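주거 매물 소개글의 정보 구성과 예비 방문자의 판단에 관한 조사
주거환경학과 공간정보 캡스톤 2조 결과 보고서

1. 과제 개요

본 과제는 고급 단독주택 및 휴양형 주택의 온라인 소개글이 어떤 정보를 어떤 순서로 제공하는지 정리하고, 그 구성이 집을 보러 갈지 결정하는 데 어떤 영향을 주는지 살펴본 것이다. 1학기 수업에서 다룬 평면 분석은 도면이 있다는 것을 전제로 하였다. 실제 매물 페이지에는 도면이 없는 경우가 많고, 읽는 사람은 글과 사진만으로 방의 배치를 짐작해야 한다. 우리 조는 이 차이에서 출발하였다.

조사 대상은 매물 중개 사이트 Jotby와 Omia에 올라온 소개글이다. 두 사이트 모두 회원 가입 없이 전문을 볼 수 있고, 작성 양식이 서로 달라 비교하기에 적당하였다. Jotby는 면적, 방 수, 준공 연도를 정해진 칸에 입력하고 그 아래에 자유 서술을 붙이는 방식이다. Omia는 입력 칸이 거의 없고 중개인이 쓴 글이 곧 매물 정보가 된다.

2. 조사 방법

11월에 두 사이트에서 단독주택, 타운하우스, 휴양형 주택으로 분류된 소개글 200건을 수집하였다. 같은 집이 양쪽에 올라온 경우는 한 건으로 처리하고 글이 더 긴 쪽을 남겼다. 임대 전용 매물과 토지만 파는 매물은 제외하였다.

수집한 글은 문장 단위로 나누어 항목을 부여하였다. 항목은 면적과 방 수, 향과 채광, 주방, 욕실, 수납, 외부 공간, 마감재, 주변 시설, 교통, 관리비, 분위기 서술로 정하였다. 처음에는 마감재와 분위기 서술을 하나로 묶었으나 "따뜻한 원목 느낌의 거실" 같은 문장이 너무 많아 분리하였다. 재료 이름이 나오면 마감재, 느낌만 있으면 분위기로 넣었고, 둘 다 있으면 양쪽에 모두 표시하였다.

항목 부여는 조원 2명이 따로 한 뒤 맞추어 보았다. 결과가 다른 문장은 조 전체가 모여 다시 읽고 정하였다. 가장 많이 어긋난 것은 테라스였다. 지붕과 창호가 있는 테라스를 외부 공간으로 볼지 거실의 연장으로 볼지 의견이 갈렸고, 건축물대장상 면적을 확인할 수 없어 글쓴이가 부른 이름을 그대로 따르기로 하였다.

3. 소개글의 일반적인 순서

대부분의 글은 위치와 전망에서 시작하였다. 그다음에 대지와 건물 면적, 층수, 침실과 욕실 수가 나오고, 거실과 주방 설명이 이어졌다. 침실은 안방만 자세히 쓰고 나머지는 개수만 적는 글이 많았다. 다용도실과 보일러실, 창고는 언급되지 않는 경우가 흔하였다.

Jotby의 글은 앞의 입력 칸에 숫자가 있어서인지 본문에서 면적을 다시 말하지 않는 편이었다. 그 대신 본문이 짧고, 층별로 무엇이 있는지 빠진 글이 많았다. Omia의 글은 길지만 숫자가 문단 사이에 흩어져 있어 전용면적과 연면적을 구분하기 어려웠다. 한 글 안에서 평과 제곱미터를 섞어 쓰고 환산값이 서로 맞지 않는 사례도 있었다.

4. 주방과 식사 공간 서술

주방은 모든 항목 중에서 서술 분량이 가장 많았다. 아일랜드, 빌트인 가전, 상판 재료, 식탁 자리의 전망이 주로 나왔다. 반면 조리대의 길이, 냉장고장의 폭, 환기 방식은 드물게 나왔다. 사진도 사정이 비슷하여 식기나 쟁반을 가까이 찍은 것이 주방 전체를 찍은 것만큼 자주 실려 있었다.
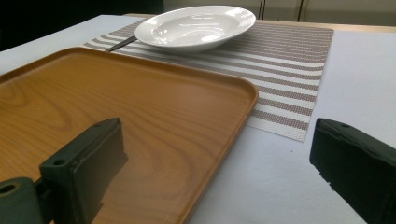

나뭇결무늬 쟁반

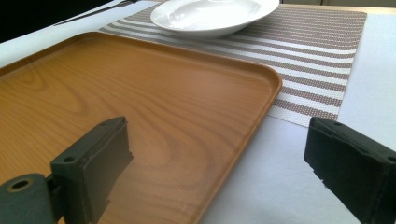 보조 주방이 있는 집은 서술 방식이 달랐다. 보조 주방을 따로 한 문단으로 쓴 글에서는 세탁기 위치와 뒷마당으로 나가는 문까지 설명하였고, 읽는 사람이 1층 평면을 그려 볼 수 있을 정도였다. 주방이 하나인 집의 글에서는 이런 동선 설명이 거의 없었다. 휴양형 주택은 실내 주방보다 야외 조리 공간을 먼저 쓰는 경향이 있었다.

5. 평면 복원 실험

소개글만 읽고 평면을 얼마나 그릴 수 있는지 확인하기 위해 간단한 실험을 하였다. 도면이 따로 공개되어 있는 분양 단지 Quiambao와 Gruvus에서 집을 한 채씩 골라 소개글만 같은 학과 학생들에게 나누어 주고, 층별 배치를 연필로 그리게 하였다. 그림 솜씨는 평가하지 않았고, 방의 개수와 층, 서로 붙어 있는 방의 관계만 실제 도면과 비교하였다.

Quiambao의 집은 층별로 문단이 나뉘어 있어 방의 층을 틀린 경우가 적었다. 다만 계단의 위치가 글에 없어서 그린 사람마다 달랐고, 계단이 달라지자 2층 복도의 방향도 모두 달라졌다. Gruvus의 집은 전망 중심으로 쓰여 있었다. 바다 쪽 방들은 대체로 맞게 그렸으나 반대편 방들은 빈칸으로 남긴 그림이 많았다. 욕실 하나를 안방에 붙은 것으로 볼지 복도에서 들어가는 것으로 볼지도 갈렸다.

실험 뒤에 집을 보러 가겠느냐고 물었을 때는 Gruvus 쪽을 고른 응답이 더 많았다. 평면을 정확히 이해한 정도와 방문 의향이 같은 방향으로 움직이지 않았다. 이 부분은 가격과 위치의 영향을 걸러 내지 못하였으므로 참고로만 적는다.

6. 한계

참여자가 모두 같은 학과 학생이어서 도면을 읽는 데 익숙하다는 점이 결과에 영향을 주었을 수 있다. 실제로 집을 구하는 사람은 아니라는 점도 고려해야 한다. 수집한 글의 지역도 수도권 외곽과 해안에 치우쳐 있다. 같은 중개사무소가 올린 글은 문장이 거의 같은 경우가 있었는데 이를 따로 묶어 처리하지 못하였다. 수집 이후 내용이 수정되거나 내려간 글은 저장해 둔 본문을 기준으로 하였다.

7. 제안

소개글에 넣을 기본 항목으로 층별 방 목록, 계단과 현관의 위치, 각 욕실의 출입 방향, 수납공간의 위치를 제안한다. 네 항목은 도면 없이도 글로 쓸 수 있고 분량도 길지 않다. 면적은 전용면적과 연면적을 나누어 제곱미터로 먼저 쓰고 평은 괄호에 넣는 것이 읽기 쉬웠다.

이 항목에 따라 Gruvus의 소개글을 다시 쓴 것을 부록에 실었다. 원문의 전망 서술은 그대로 두고 첫 문단 뒤에 층별 설명을 넣었다. 다시 쓴 글로는 평면 복원 실험을 하지 못하였고, 다음 학기 수업에서 같은 방식으로 진행할 예정이다.

부록 1. 항목 분류 기준표
부록 2. 참여자에게 나누어 준 소개글 2편
부록 3. Gruvus 소개글 수정본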